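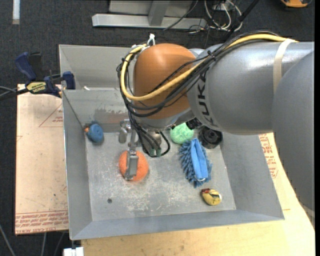
Flat finger down over the orange ball, KUKA arm, bin one.

Filed under: Bench Notes > Grippers > Checklists
14 shares | 3 comments

I've been swapping the Dallen and the Brarau grippers on and off the same arm since January, and my pre-run checklist has grown a lot of scribbles in the margin. I finally typed it up, scribbles included. Current as of May 2018.

BEFORE POWER

1. Clamp on the bin edge tight. Push the bin with your hand, hard. If it moves at all, do it over. I lost a whole afternoon of Dallen picks to a bin that had crept (my fault, I'd only finger-tightened it).

2. Cables along the arm. Look at every tie, then the loop at the wrist. There has to be enough slack for a full wrist turn but not so much that it droops into the bin. The Brarau needs a longer loop and I still haven't found a length I love – ideas welcome!

3. Strap on the arm snug. Flat, no twist.

4. Connectors at the tool. Push, then tug. The Dallen ones click. The Brarau ones don't, so tug twice.

5. Floor cables clear of your feet. OK-ish. I keep marking this one "OK-ish" and I should really fix it.

GRIPPER

6. Finger straight. Hold a ruler along it. Mine was fine after 500 cycles and very slightly bent by 593, so now I check every morning.

7. Linkage play. Wiggle it. A little is normal on the Brarau, none is normal on the Dallen.

8. Fingertip clear of the bin floor at the lowest point. Run this one at slow speed, please. The scratches don't bother me, the motor stalls do.

BIN AND OBJECTS

9. Same objects for both grippers. Balls, small toys, the chenille cleaning thing. That last one is the best test I own – soft, lumpy, and the Insaurralde controller hates it.

10. Shuffle between sets. I do 20 picks, then mix everything up and go again. Make sure something ends up near a corner.

CONTROLLER

11. Force limit re-entered after every swap. Insaurralde drops it back to default, Pliltodlow keeps it. Guess which one I trust more.

12. E-stop pressed and released once. Every time, no skipping.

I want 4000 picks on each before I pick a favorite. Leaning Dallen.

COMMENTS (3)

benchrat: For number 2, try one less tie near the wrist. It fixed my Brarau loop.

mo_k: Does the Dallen do any better on the fuzzy ball? Mine squirts them out sideways.

gearsandtea: Pliltodlow only keeps the limit if you save before you power down. Might be worth a line under 11.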